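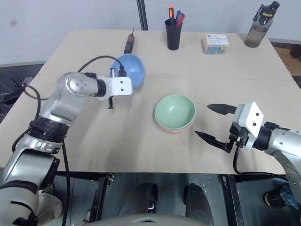 Filed under: Home and Table Studies

3.2 Bowls and nesting order

The bowl task used three bowls in blue, green and pink. They were chosen from the Folterska household set because they are close enough in shape to stack but differ enough in size and color to be told apart at a glance. The blue bowl is the widest of the three. The green and pink bowls are closer to each other, and most of the disagreement over nesting order came from that pair.

Sorting was done on a plain table with everyday items left on it, as they would be in a shared kitchen or study. Figure 4 shows the three bowls standing apart, with the blue bowl on the left, the green one near the middle and the pink one to the upper right. A stack was scored as complete when all three bowls sat one inside another with the open side up. A green bowl resting in the pink one, with the blue bowl still standing alone, was scored as partial.
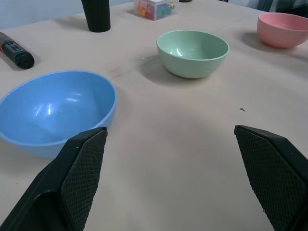 Figure 4. Blue, green and pink bowls set apart on the table.

The time limit was 300 seconds per trial. Mizanur Sarkar and Jolien Hendriks scored the trials separately and then compared sheets. They differed mainly on tilted stacks -- a bowl that leans on the rim of the one under it can look seated from one side and not from the other. These were scored again using the rule from the Narngate tidying study, which counts a bowl as seated only if its rim is level.

Other items on the table were not part of the score. Moving a cup to make space was allowed and was noted on the sheet, but it did not change the result. Trials in which a bowl ended upside down were kept in the data and marked as incomplete. Stacking order is treated separately in the next section.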